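Ticket 596: packing station, left arm drifting, carton closing unreliable
Status: open (reopened)
Opened by: Xiomara Hutchins
Site: Trirnetstead returns bench
Priority: normal

Hi all, me again! I know this one was closed in July as "recalibrated, OK" but it came back, so I'm reopening and putting everything I know in one place.

Short version of the job: one shoe goes in one carton, the carton gets closed and slid to the side. That's it. A person on our bench does it without looking. We want the two arms to do it well enough that Uvley will let us leave them going over lunch, and right now I would not leave them going while I tie my own shoes.

What I see: left arm runs fine for a while and then starts landing short when it reaches for the far flap. The right arm is OK. Once the left one is short it bumps the flap instead of getting behind it, the carton scoots, and after that every reach is wrong because the carton isn't where the arms think it is.

What I've tried so far:

9:40 am. Power cycled both arms, re-homed, ran the Lenatum routine from the top. Good for 13 cartons, then short again.

10:15 am. Checked the clamps on both bases. Snugged up the left one maybe a quarter turn (it wasn't really loose, I just felt better). No change.

11:05 am. Swapped the left wrist cable for the spare. No change, swapped it back.

11:30 am. Error 2062 showed up on the left side, twice. The Tran manual lists it as "position timeout" and tells you to contact support, so hello, support.

Pictures from the station, the first one has the shoe and the open carton:

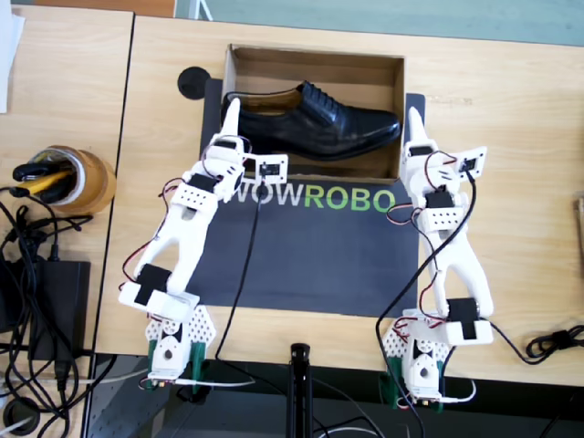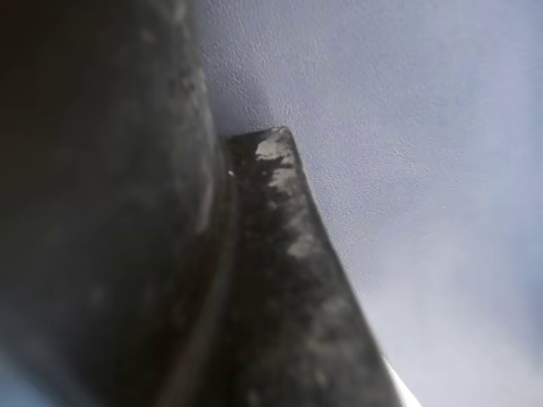
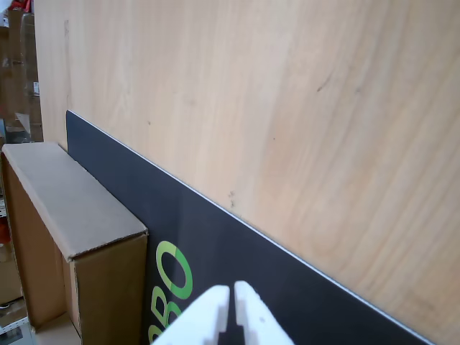
Now the part I'd like somebody to argue with me about. I don't think this is only a calibration thing. The arms are doing exactly what they were shown, and they were shown a carton that holds still. Real cartons are light and they slide and one flap is always bent a little funny. When I close one by hand I've got my palm on the side of it the whole time and I don't even notice I'm doing it — the arms have nothing like that, they just go to the spot.

So two questions. Can we get the right arm to hold the carton while the left one does the flap? And can the routine look again after every move? I'd take slower. I'd take a lot slower.

12:50 pm. Slowed the left arm down to half. It got up to 100 cartons before it went short, so speed matters somehow. That's the best run I've had on this bench, and I yelled, and then I had to explain to the whole room that I was yelling about a box.

1:35 pm. Back to full speed to make sure. Short again almost right away, with the 2062. Put it back to half and I'm leaving it there.

For whoever picks this up: please don't close it on a re-home, it will look great for a few minutes. Run it at full speed with a fresh stack of cartons and stick around. Logs from both arms are in the shared folder under the ticket number.

Also still waiting on the replacement servo for the left shoulder. Is that coming to me or to the front desk?

Xiomara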